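Long white desk in a shared room, how do you keep drinks from ruining it?

Posted by Merike Siliņa, August 16, 2019

Hi all! So we finally got a proper long white desk for our shared workroom (it's an Idetti, cost us 425 with delivery, and yes I winced) and I love it, everybody loves it, and everybody puts their drinks on it. Iced tea mostly. One of us buys those bottles of tea by the case and they end up all over the place, usually right on the corner where people walk past. In February somebody knocked one over on our old desk and the tea ran down the back and into the power strip. That desk had a brown ring on it until the day we gave it away.

I don't want to be the person who bans drinks! I drink more tea than anyone in there. But I'd like the new one to still look white next year. Does anybody have a rule or a setup that people follow without being nagged? And if a tea stain does happen, what gets it off a white top without dulling it? I'm not sure what the surface is, the leaflet only says "wipe clean," thanks a lot Idetti.

Cosimo Fontana

Coasters.

Helju Ozoliņš

Oh I feel this one, we had the same fight in our sewing room for two years!! What worked for us was giving the drinks somewhere else to live. I put a little Rimkutė side table next to the desk, lower than the desktop, and that's where cups and bottles go. If one tips over it goes on the floor, and I can mop a floor. It took maybe a week before people did it on their own (my sister took longer). I'd tried coasters before that and they got used as paperweights, then one went missing, then another, and at the end we were down to 2.

Put the table at the end people walk up to. Ours was at the far end to begin with and it just collected mail.

For stains: catch it early and plain warm water with a drop of dish soap is plenty. If it's dried on, I make a paste of baking soda and water, leave it for 5 minutes and wipe it off with a soft cloth, and I mean wipe, don't scrub. Try it underneath first where it won't show. I would stay away from the white melamine sponges, I used one on a shiny tabletop once and there's a dull patch there to this day that you can see whenever the lamp is on.

Algirdas Vasiliauskas

Agree with the side table. I'd add two things. Get the power strip off the floor, I screwed ours to the wall a foot up and I've stopped worrying about it. And ask people to stick to bottles with screw caps at the desk, open cups on the side table only. A capped bottle can fall over all it likes. We've had that rule for 6 months with one spill, and that was soup.

I've used Gurkex spray on a white desk and it took a tea ring out fine, but I don't know what yours is made of so read the back of the can before you try it.

Merike Siliņa

Thank you, all of you! The side table is happening, I think I have one in the garage. Helju, did you put a tray on yours or just leave it bare? And Algirdas, I like the cap rule a lot, the tea person will be thrilled.

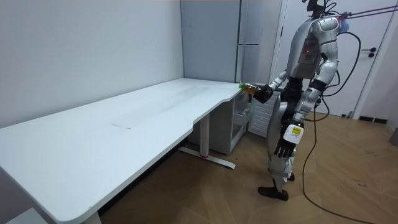

The corner in question, and a bottle of something tea-colored (green cap)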